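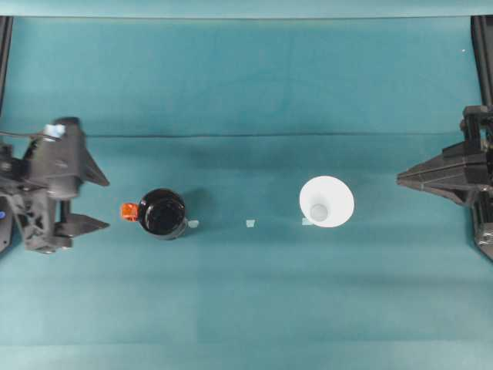 A teal covering, with a faint crease running across it.

Plain Backgrounds: How One Color Helps You See Small Things

Have you ever dropped a bead on a patterned rug? You know it is there. You may even have watched it fall. But you look and look, and all you see is rug.

Now think about dropping the same bead on a plain bedsheet. You would probably find it right away. The bead has stayed the same size and the same color. The only thing that has changed is what is behind it.

Whatever is behind a thing is called its background. People who work with small objects often choose a background on purpose. Photographers do it, and so do people who repair watches, sort stamps or build models. Many of them cover the whole table with one color of paper or cloth before they start.

What your eyes look for

Your eyes are good at finding edges. An edge is a place where one color or brightness stops and another one starts. The edge of a black button on a yellow plate is easy to see. The edge of a black button on a dark brown table is hard to see, even if the light is good.

The difference between two colors or two brightnesses is called contrast. A big difference is high contrast. A small difference is low contrast. The words on a page are usually dark on a light background so that the contrast is high and the letters are easy to read.

A pattern makes things harder in another way. A rug with flowers has edges all over it. Your eyes notice every petal and leaf, and the bead is only one more edge in the crowd. A plain background has very few edges of its own, so the edges of the object stand out.

What is teal?

Teal is a color between blue and green. You can mix it with paint. Start with blue, add a little green, and stir. If it looks too bright, add a tiny bit of black. If it looks too dark, add white. There is no single correct teal. Some people call a color teal and other people look at the same color and call it blue-green. Both are fine.

Artists use a chart called a color wheel. The colors go around in a circle, with blue next to green and red next to orange. Colors across the wheel from each other look very different when you put them side by side. On most wheels, orange is nearly opposite teal. A small dot of orange is easy to spot on a teal sheet, and a small dot of green is not.

Black and white things can also show up well on a medium teal, which is darker than white and lighter than black. One sheet can work for both. A white background would be a poor choice for a white button, and a black one would be a poor choice for a black bolt.

Why one sheet can look like many colors

Take a piece of colored paper and set it near a window. Look closely at it from end to end. The part nearest the window looks paler. The part farthest away looks deeper. If the paper has a fold in it, one side of the fold may look darker than the other.

The paper has not changed color. Different amounts of light are reaching your eyes from different parts of it. Paper that lies flat catches light from above. Paper that stands up catches less of that light and more of the light from the side.

Shadows make dark patches too. A tall cup makes a longer shadow than a short one when the light comes from the same lamp. If you want softer shadows, use light from more than one side, or work beside a window on a cloudy day – clouds spread the light out so that it comes from all over the sky.

Creases and curves

A background often goes past the back of the table. It lies flat where you work, then turns upward behind, like the back of a chair. With a sheet like that, you see the same color under the object and behind it. You do not see the wall.

The place where the sheet turns upward can be a sharp fold or a gentle curve. A sharp fold makes a line. A gentle curve makes the color change slowly, so there is no line to look at. Photographers call a curved background a sweep.

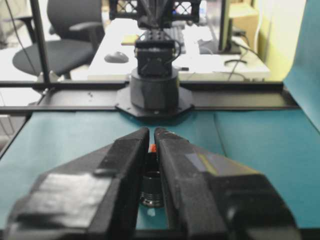 Paper that has been folded keeps a mark, even after you press it flat. Paper is made of many thin fibers packed together. When you fold it hard, some of the fibers bend and some break, and they do not go back to the way they were. Cloth can hold a crease too, but a warm iron will take most creases out of cloth. Ask an adult to do the ironing.

To keep paper smooth, roll it up when you put it away. Tiburcio Salinas takes pictures of old toys for the Rocha Toy Museum in Sevia. He keeps his paper on a roll 28 inches wide and stands the roll on its end in a closet. The museum has 484 toys in its picture book so far, and some of them are smaller than a thumbnail. "I change the paper when I start seeing the wrinkles before I see the toy," he says.

Make your own sweep

You will need:
A table that stands against a wall
One large sheet of plain colored paper
Tape that comes off walls easily (check with an adult first)
A lamp or a window
A few small things, such as a button, a coin, a bottle cap and a paper clip

1. Clear the table and wipe it. Let it dry.
2. Hold the top of the paper against the wall and tape both corners.
3. Let the rest of the paper come down and forward onto the table. Do not push it into the corner. It should make a curve.
4. Tape the front corners to the table.
5. Put one small thing in the middle of the flat part.
6. Turn on the lamp. Move it from side to side and watch the shadow.

Try each of your small things in turn. Which one is easiest to see from across the room? Which is hardest? Then change the paper for a different color and try again. You may want to write down what you see in a chart, with the things down the side and the paper colors along the top.

If you have a sheet of patterned gift wrap, try that as well. Put a paper clip on it, close your eyes, and have someone else move the clip. Count how many seconds you need to find it. Do the same on the plain paper and compare.

Words to know

Background: whatever is behind the thing you are looking at.
Contrast: how different two colors or two brightnesses are.
Crease: a line left in paper or cloth by a fold.
Fiber: a very thin thread. Paper and cloth are both made of fibers.
Sweep: a background that curves up from a flat surface.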